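Minutes – hand-held gripper kit review, June
Started 2:00, ran over
Present: Hsin-yi Ko (chair), Rin Nishimura (notes), Kikuchi, Breltura on the phone for the first part

1. Last minutes ok. One fix, the Pultinport quote was for the kit only, shipping is extra.

2. Minier kit. Price 880 per set, 3 sets wanted. Two fingers, mount, software for one year. Renewal price still not in writing. Hsin-yi to chase.

3. Use so far. Kit is out on the white table this month. Fingers screw on, swap is quick once you find the right driver. Nobody could find the printed guide, pdf is on the shared drive under "grippper". Wide opening liked by most, fine for soft items. Small flat stuff still a pain.

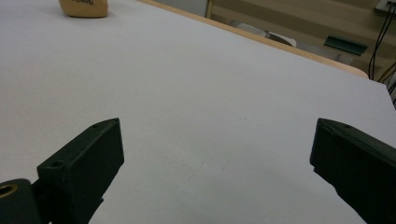 Kikuchi thought the finger tips were too blunt for thin parts and wanted Minier to quote a narrower pair before any order goes in. Hsin-yi agreed to ask but did not want to hold up the whole order over it. Left open.

4. Spares. Minier offers a spares pack for 300 – fingers and screws, no mount. Breltura's view: buy one pack, share it. Agreed.

5. Training. Pultinport can do 2 sessions on site, mornings only. Rin to send them dates. Need the big room, its booked a lot in June.

Actions
Hsin-yi – renewal price, narrow finger quote
Rin – training dates, room
Kikuchi – list of parts that wont pick up

Order vote moved to next meeting. Closed 3:20.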